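From: Sulastri Tuhumury
To: interiors-maintenance list
Subject: Re: [interiors] Clearing routine for the small rooms, Flolldale site

On the July draft, a list member wrote:

> The clearing routine for the small rooms seems to assume the furniture
> goes back to the same spot each time. Ours never does. The bedside
> cabinets get pushed against the table base, the bin ends up wherever
> there is floor, and the masks live on whatever flat surface is nearest.
> Two questions. Do you fix positions with floor marks, and do you treat
> the open shelf in the cabinet as storage or leave it empty? We have the
> same white cabinets with the round black knob, and the herringbone
> floor from Hosia, which does not take tape well.
>
> Also, is the bin supposed to stand by the cabinet or by the desk?
> The draft says both.

The draft does say both, in sections 2 and 5. Section 5 is wrong and will be corrected. The bin goes at the front of the desk, within arm's reach of someone standing at the tabletop. Cups and wrappers are generated at the desk, so that is where the bin has to be. A bin next to the cabinet collects packaging from the masks and little else.

On floor marks: no. We tried low-tack tape on the Hosia boards and it left a residue along the seams that took longer to remove than the furniture took to position. We now set positions by relation. The cabinet stands with its drawer side toward open floor, so that the drawer can be pulled out fully. The table base must not overlap the cabinet footprint by more than the depth of its foot. The purifier keeps clear space on all sides with perforations, and its casters are checked for hair when the floor is swept.

On the shelf: leave it empty between uses. Items on the shelf are out of sight from standing height and get missed at clearing. Anything opened goes on the top of the cabinet, where it is seen, and is either put in the drawer or thrown out at the end. Opened bags of masks go in the drawer with the bag folded closed – loose ear loops catch on the drawer front otherwise. Unopened stock stays in the Bedoya storeroom. We order it in cartons of 1,000 and send 200 at a time to each corridor.

Small room at Flolldale, cabinet, floor and desk:

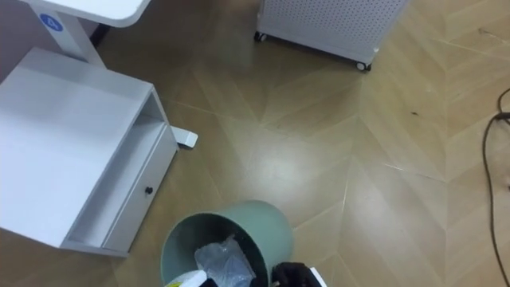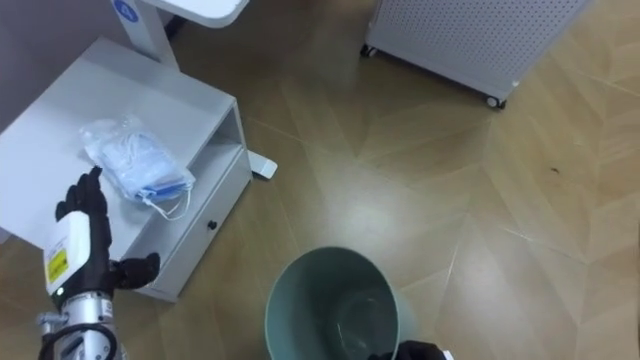
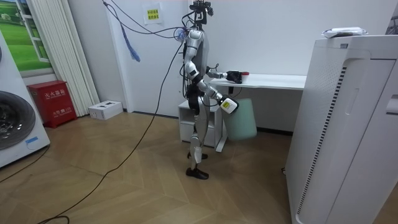 Order of work, to replace the list in section 5:

1. Desktop first. Cups and wrappers to the bin, anything reusable to the tray.
2. Cabinet top. Bags closed and put in the drawer.
3. Shelf. Check by crouching or with a hand, then wipe.
4. Cables. Anything lying across the walking line is moved to the wall side before sweeping.
5. Floor. Sweep along the planks toward the door, then go over the seams once with the narrow head.
6. Bin last, with a new liner.

Steps 4 and 5 were reversed in the draft, and the Citberg people pointed out that this means sweeping around every cable and then again after moving it. They are right.

The log sheet stays as it is. Citberg has filed 291 of them so far and I would like to reach 400 before changing any columns. If you are using your own sheet, please keep the room type in the first column so that the sheets can be merged.

One open point is the knobs. They work loose on the older cabinets and I have no good fix. Thread lock held for roughly a month. If anyone has used a longer screw with a washer on the inside of the drawer front, please post the screw length and whether the drawer still closes flush.

Sulastri Tuhumury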